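**Unit 9 – Soft goods in the storage hierarchy**

Read with the shelving notes from Unit 8. Revised by Yolanda Ñahui; the density table is still Jucélia Batista's.

### 9.1 Definitions

A *soft good* is any item whose outer dimensions change under its own weight: garments, towels, bed linen, cloth bags. A *rigid good* keeps its dimensions. The distinction matters for storage calculations in that a soft good has no single volume. Three values are used in this course:

- **V(f)** – folded volume, measured on a flat surface with no load on top
- **V(c)** – compressed volume, measured under the standard plate
- **V(b)** – bulk volume, measured as the item falls

For most cotton items V(b) is the largest of the three and the least repeatable. Quote it as a range over at least nine drops.

### 9.2 Bulk volume and bin choice

A bin is sized to V(b) if items are tossed in and to V(f) if they are placed. Mixing the two is the usual source of error in the Usley exercise. Students size the bin to folded stock, then load it from a pile, and the bin overflows at well under its rated count.

Wall height is treated separately from floor area. A shallow bin favours visibility and retrieval; a deep bin favours density but hides the lower layers. Colour of the bin has no effect on the calculation and may be used freely for sorting.

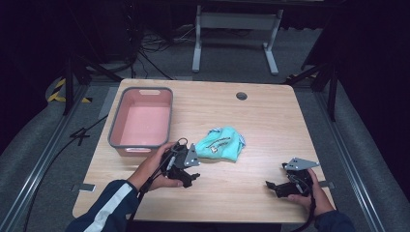
*Fig. 9.1 – Bunched cloth beside an empty bin with a handle cutout.*

### 9.3 Fill ratio

Fill ratio is the total item volume divided by the internal volume of the bin:

`F = n × V / B`

where *n* is the number of items, *V* the relevant item volume and *B* the internal volume in litres. Measure *B* to the underside of the rim. If the bin has handle openings, measure to the lower lip of the opening instead – soft goods will work their way out through a gap well before they reach the top.

Worked case (Saha bin, *B* = 40 L): with V(b) = 2 L and *n* = 9, F = 18/40 = 0.45. The same bin holds 20 items at F = 1, but retrieval time climbs steeply before that point. See the June data on the course page, 401 retrievals in total, Uson and Usero bins only.

### 9.4 Stacking

Folded stacks fail by leaning. Alternate the folded edge on every second item and keep the stack no taller than its shorter base dimension. Fleece and terry may go slightly higher; satin should be filed upright.

### Before the tutorial

1. Measure V(f) and V(b) for one garment of your own.
2. Calculate *n* for the Saha bin using each value, with F = 0.45.
3. Bring both figures, with units. Answers in cubic centimetres will be returned for conversion.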